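Ticket: Order confirmation emails arriving hours late, some not at all
Product: Leltum Shop Mail
Opened by: Þórarinn Lund, Grolico
Status: Solved
Opened: April 12, 2022

Hello, and thank you in advance to whoever picks this up. I'll try to give you everything at once, as I know how tiresome it is to go back and forth.

We run a small web shop selling reading glasses and cases, and since we moved our domain over to Teneck our order confirmations have been turning up very late. A customer pays, the order shows in our list straight away, and then the email arrives anything up to 11 hours afterwards. A few people never got theirs at all and rang us, quite politely I must say, to ask if we had gone out of business.

What I have tried so far:

Placed a test order to my own work address. Arrived after 3 hours.
Placed the same order to my private address. Nothing, and nothing in the junk folder either.
Turned Shop Mail off and on again in the settings. No change.
Sent a plain message from our ordinary mailbox to both addresses. Both came through at once, so the mailbox itself seems healthy.

The mail log in Leltum says "deferred" next to nearly every confirmation, and then "sent" much later on. I don't really know what deferred means in this case, but it doesn't sound cheerful.
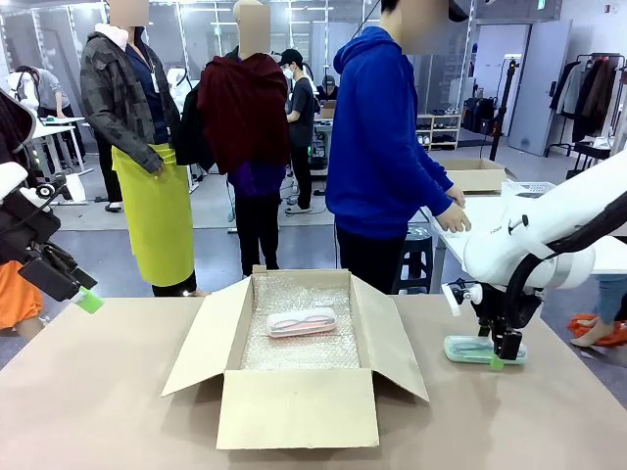
The dispatch notices go out through the same route, and they are late too, so people are now getting the parcel before the message telling them to expect it. My colleague at the packing table thinks this is rather charming. I'm less sure, as the message has the returns address in it.

Warm regards,
Þórarinn

Reply from Leltum Support

Hello Þórarinn,

What a pleasure to get a ticket with the tests already done! Thank you for that.

"Deferred" means the receiving server has asked us to try again later. We do keep trying, but the gap between attempts grows each time, and that would fit the long delays you're seeing. My guess is that something was left behind when your domain moved. Could you open the domain settings at Teneck, find the TXT records, and copy out any line that begins with v=spf1? Please paste them exactly as they stand, even if they look like nonsense.

Reply from Þórarinn Lund

Found them, and there are two, which surprised me. One mentions Leltum. The other mentions Þorgeirsson, who hosted our old site years ago and whom I had quite forgotten we ever paid. I haven't touched either of them - I was afraid of making it worse.

Reply from Leltum Support

That will be our trouble, I think. A domain should only have one record of that sort. When there are two, many mail servers treat the whole lot as an error, and then they get suspicious of anything we send on your behalf. Your ordinary mailbox may have been let off more lightly, as it goes out by a different server.

If you're quite certain nothing is sent through Þorgeirsson any more, please delete that line and leave ours alone. Then wait an hour or so before testing, as the old answer can linger for a while. Could you also check that the DKIM entry from your Shop Mail page is there? It often gets lost in a move.

Reply from Þórarinn Lund

The old line is gone. The DKIM entry was indeed missing, so I copied it across (it took me two goes, as I had brought a space along at the end of it). I had a cup of coffee, and then another, and placed 12 test orders to four different addresses. Every one arrived inside a minute, including the ones to my private address.

The log now says "sent" all the way down. There are still 20 older messages marked deferred. Will those go out by themselves, or should I cancel them? I'd hate for somebody to get a confirmation for glasses they are already wearing.

Reply from Leltum Support

Lovely news! They will go out by themselves at the next attempt, so if you'd like to stop them, tick them in the log and choose Remove from queue. The orders themselves won't be affected. I'll mark this as solved, and a reply here will open it again if the delays come back.

Reply from Þórarinn Lund

Removed, all of them. Thank you so much for your patience, and do please close it.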